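Robotic drawer opening

Robotic drawer opening is the task of getting a machine to pull open a drawer, usually to put something in or take something out, and to shut it again afterwards. It is among the most studied household chores in robotics and a lovely test of skill, as it packs finding, gripping and pulling into a movement that takes a person barely a second. As of April 1, 2024, machines could do it well in places they had been prepared for, and much less well in a kitchen or workshop they had never met before.

The task

A drawer moves along one straight line. Pull it squarely and it glides; pull it a little to one side and it may twist and jam. A light desktop unit brings a further puzzle – if the drawer sticks, the whole unit may slide across the table. Many people steady the unit with the other hand without thinking about it, and for this reason some teams prefer two arms to one.

Handles matter a great deal. A long bar gives the fingers plenty to aim for, while a small pull leaves room for an error of only a few millimetres. See-through fronts are harder still. Depth cameras often look straight through tinted plastic or are fooled by its reflections, so the machine must work out where the front is from the edges and the handle.

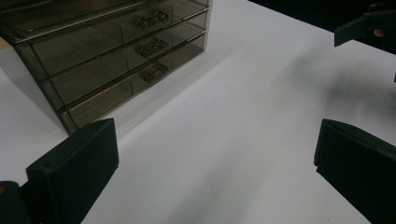
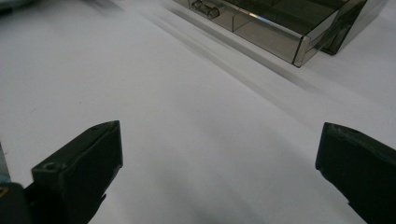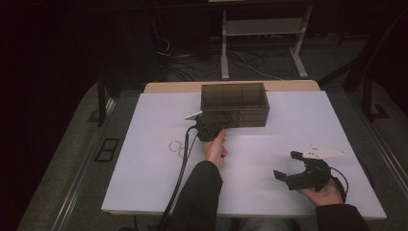 Smoky see-through storage on a white tabletop, with hand-held grippers.

Teaching by hand

Early systems followed rules written by engineers: find the handle, close the fingers, move back in a straight line. These worked nicely on a known cabinet and poorly on the next one. Newer systems learn from people, who carry out the chore many times with tools shaped like a robot's own fingers. The appeal is easy to see. A person brings years of practice with stiff runners and awkward corners, and a good deal of that know-how ends up in the recorded movements.

The Hatura collection, put together for small storage units, holds 843 demonstrations of opening and closing. It includes failed pulls as well as clean ones, and the failures have proved wonderfully useful: a machine trained on them is quicker to let go and try again.

Results

In the Kumen trials, a two-armed machine called Rultance was tried on 14 drawer units, none of which it had been trained on. It made roughly 900 attempts. Tall units with wide handles gave it little trouble, and 106 of the attempts ended with the unit pushed out of reach, nearly all of them with the lightest models. Closing was far easier than opening – a gentle push in the right place will usually do.

Speed remains a weak point. Most machines pause before touching the handle and again before pulling, and a full open-and-close can take longer than it takes a person to empty the drawer.

Use on the shop floor

Workshops are a kinder setting than homes. Cabinets can be bolted down, handles can all be of one kind, and the lighting stays the same from morning to night. The Olatunji parts store uses a single arm to fetch screws and washers from fixed drawers, and staff refill them by hand at the end of each shift. Sorting through mixed contents, such as a drawer of odd cables, is still left to people.

See also

Robotic grasping
Learning from demonstration
Household robot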